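Home » Kitchen » Washing up and putting away

How to load a two-tier dish rack so that your plates dry properly

By Lovisa Eide
2019-02-17

I have washed up by hand for most of my grown-up life, first in a bedsit in Indham with a sink the size of a hat, and for the last good while in a proper kitchen where there is still, to my husband's sorrow, no dishwasher. In all those years I gave very little thought to the rack. Plates went in wherever there was a gap, mugs went on top of the plates, and if something slid about in the night I turned over and went back to sleep.

Then I wrote a short piece last May about drying tea towels, and so many of you wrote back asking about racks instead (86 comments, which for this little site is a flood!) that I promised a longer page. So put the kettle on, and we'll go through it together from the beginning.

What you need

A dish rack with upright slots. Mine is a wire one with two tiers, bought from Pandine when they still had the shop by the bus station, but any rack with wires to hold a plate on its edge will do.

A flat surface that you don't mind getting damp. A wipe-clean cloth or mat is ideal, and there's no reason it shouldn't be a pretty one. I am very fond of flowers on a kitchen table.

A clean dry cloth, and an old soft toothbrush for the rack itself.

Step 1. Give the rack a wash before the plates

I know, I know. It sits there all day with soapy water running down it, so surely it's clean? Run your finger along one of the flat bars and see. Grease and tea find their way onto the metal and dry to a dull smear, and the places where two wires cross are worse still. Warm water, washing-up liquid and the toothbrush will see to it in a few minutes. Rinse it well and rub it down with the cloth, as drips left on the metal will dry to spots.

While you have it upside down, look at the feet. Most wire racks have little rubber ends on the legs, and they do go missing. If one has gone, the rack will rock, and a rocking rack full of plates is a worrying thing to live with. Check any screws too, and nip them up gently with a screwdriver if they've worked loose.

Step 2. Choose the spot

Near the sink, of course, but pull it a little way out from the wall. You want air behind the plates as well as in front, and you want room for your knuckles when you reach for the back row. If you've papered your kitchen as I have, you'll also want to keep the splashes off it. Sweep up the crumbs first. They turn to paste under a wet rack and I have scraped off enough of it to know.

Step 3. Sort the plates by size and not by set

My plates come from all over the place. A few were my grandmother's, some were wedding presents, and two came from a neighbour, Mrs Kazlauskienė, who was moving to her daughter's and could not bear to see them go to the tip. I used to try to keep the matching ones together in the rack, and it made no difference to anything except my temper.

Sort by size. Lay the plates out flat on the table in front of you, where you can see what there is, with plenty of space between them so that the rims don't knock. Put bowls and anything deep to one side for the time being.

Step 4. Fill the top tier from one end

Take each plate by the rim, hold it upright, and lower it straight down between two wires. Don't come in at a slant, or it will catch on its neighbour. Let it settle before you let go. I start at the back and work forward, big ones first, but if you're left-handed you may find it goes better the other way about, and you should please yourself.

One plate to a slot. If you have the slots to spare, miss one out between the heaviest plates and they'll dry in half the time. When you're short of room it is tempting to lean a whole pile together on the wires, and we all do it, but where two plates touch the water simply stays put.

Step 5. Leave the lower tier until last

Whatever is on top drips on whatever is underneath. For that reason I get the upper tier filled before I start on the lower one, and give it a few minutes to do the worst of its dripping. Then the lower slots can have side plates, saucers and the odd lid. Bowls can go there as well, tipped forward so that no puddle gathers in the foot.

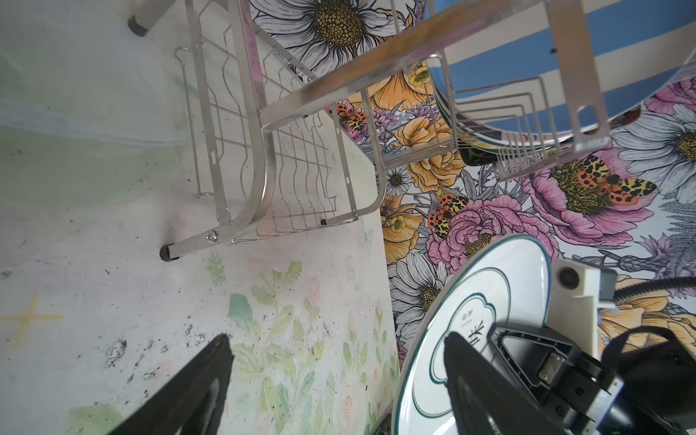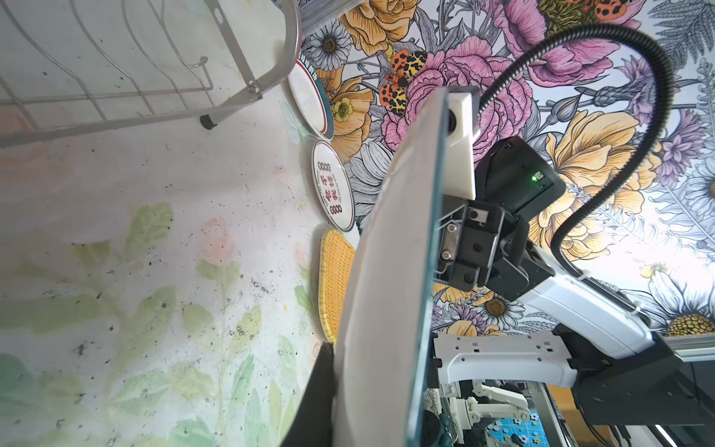
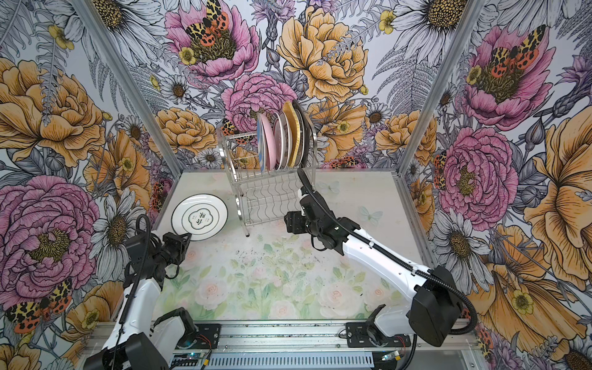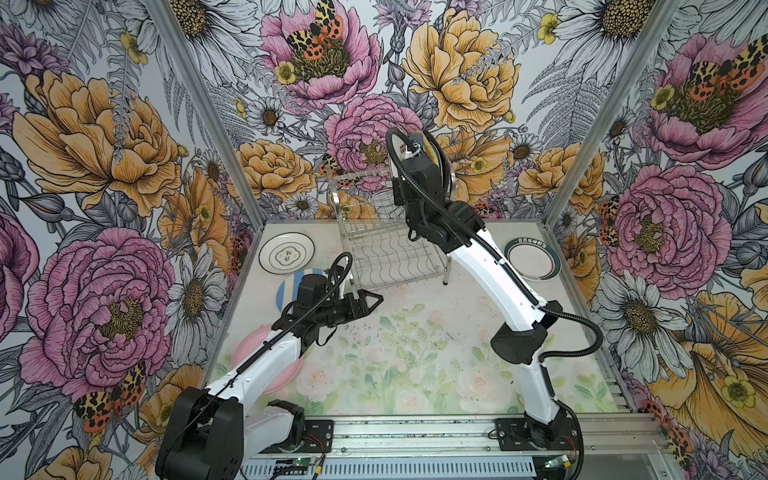 A wire rack, flowers all round it and plates in several different patterns.

Step 6. Let them be, then put them away

Plates on edge with a bit of air between them will usually look after themselves, and I leave mine while I wipe down the hob and sweep the floor. Thick ones take longest along the bottom edge, so run the cloth round there before you stack them in the cupboard. Take them from the front of the rack first, again straight up, and keep your other hand ready to steady the next one.

A few things readers have asked

Can I put wooden boards in the rack? Yes, on their edge, but with a good gap on both sides and not overnight. They like to be dry.

What about the spots on stainless steel? A little white vinegar on a cloth, then rinse and dry. A reader sent me a tub of a paste called Nistitent to try on mine, and I found the vinegar did just as well for less money – though the paste did smell nicer.

Do you put glasses in with the plates? I don't. Mine go upside down on a folded tea towel, well out of the way of my elbows.

Filed under: Kitchen, Washing up
Read 3,115 times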